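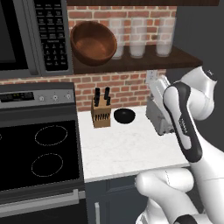
A microwave over the stove, with brick and an open shelf beside it.

Our town of Ledesma is rewriting its rental code, and one line in the draft has caused more argument than the rest put together. It would require every furnished apartment to come with a list of what is in the kitchen, attached to the lease and signed by both sides.

Landlords call it busywork. I rented furnished places for most of my working life, and I think it is the most useful line in the draft.

A furnished kitchen is where deposits go to die. A sofa is hard to lose. A bowl is easy, and so is a lid or a bread knife. When I left an apartment on Matar Street one June, I was charged $77 for a serving dish I had never seen. The owner was sure it had been there. I was sure it hadn't. We had no paper between us, and she was the one holding the deposit.

I don't think she was lying. She had furnished the place years before, and three tenants had come and gone ahead of me. She remembered the kitchen as she had set it up.
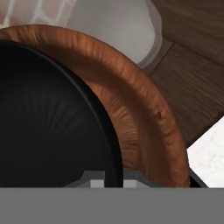

Round vessel with a copper-brown rim and a black interior.

The objection I hear most is that a list takes time. It does. I wrote one for my last apartment, in the Pravent building, and it took me most of an evening with a pencil. I noted the chips and the loose handles too. The manager signed it without reading it, and when I moved out two years later she went down the page, checked the cupboards and gave me all my money back.

The other objection is that the town has no business in anyone's cupboards. I have some sympathy there. But the town would not keep the list or inspect anything. It would only say that if a landlord wants to charge for a missing item, the item has to be on the page. Ellar, across the river, has had that rule since 2000, and people still rent out furnished apartments in Ellar.

I would change one thing. The draft gives tenants two days to dispute the list. That is too short for someone who is moving in and starting a job the same week. A full week would be fair to both sides.

The council takes comments until 11th February. Letters can be left at the clerk's window.
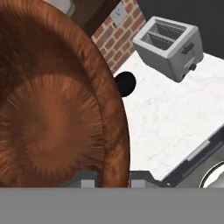
By Zlata Kravets
Opinion

I should say where I stand now, as I own a small apartment myself and rent it furnished. The rule would apply to me. My list already runs to three pages, and my current tenant found two mistakes in it on the day she got the keys. I fixed them and we both signed again.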